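Subject: Re: [piecework] Halholm block swap – backing fabric and the November date

On Sun, Aug 2, 2020, Bùi wrote:

> Hi all, quick question before I cut anything. The Halholm pattern says
> to leave the outer border until the blocks are all in, but it doesn't
> say what happens if somebody's blocks come in small. Mine are a hair
> under. Do I remake them or can we trim everyone down? Also, are we
> still doing flannel on the back? I have a piece of the gray left over
> from last winter and would love to use it up.
>
> Bùi

Hi Bùi, hi everybody,

Please don't remake them! A hair under is fine. I went back and measured my own stack last night after reading your message and I have two that are worse than yours, and I'm the one who typed up the instructions. I press with too much steam, and the bias edges on the little tree units go wavy on me every time. What I've been doing is starching the background fabric before I cut – the cheap spray kind from the grocery store – and the second batch came out a lot flatter.

If you have one that is really short on a side, sew the seam allowance a bit scant there and put it in the middle rows where the sashing will hide it. I'd rather do that than trim everyone, as some of the stars run right out to the edge and we'd lose the points. 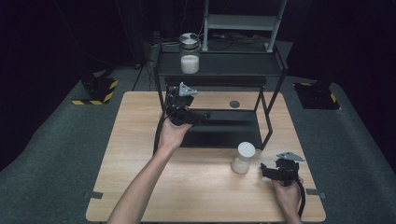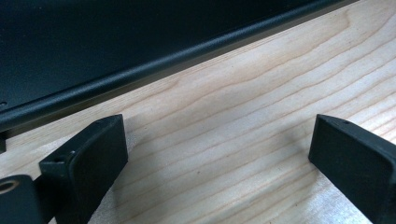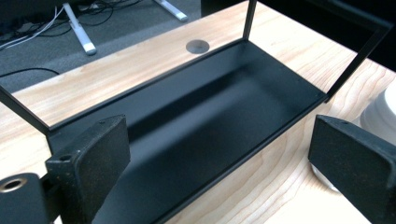
Xuelian Xie

On the backing: yes to flannel, and yes to your gray. Wash it first, please, and in hot water. The red one I used for my sister's lap quilt shrank so much after binding that the whole thing puckered up like a raisin (she says she likes it, she's being nice). You'll want 70 inches across after washing, and that leaves enough to hang over on the longarm. If yours comes up narrow, piece a strip down the side, off center, and it'll look like you meant it.

Batting I'm less sure about. Geder wants wool because it's warm and the quilting stands up so nicely, and I do see it, but wool is pricey and two of us have cats that chew. I have most of a roll of cotton in the hall closet that anybody is welcome to. Can we say cotton unless you bring your own?

Colors, for those who missed the first round: cream or snow white for the background, then any pine green, cranberry or that dusty blue. No metallics this time. I know, I love them too, but the gold on the last one rubbed off all over my ironing board cover. Zomach still has a few fat quarters of the blue and will split them if you write to her off list.

I'm still hoping to have tops pieced by the start of November so there's time for hand binding before the holidays. Six of us have said yes so far and I'd take a couple more. If you're on the fence, you only have to make one kind of block, and the star is honestly easier than the tree.

Oh, and Bùi – do you still have my walking foot? No rush, I'm not quilting anything until it cools off in here.

More when I've finished the sashing chart. I keep getting a different number for the long strips.

Xuelian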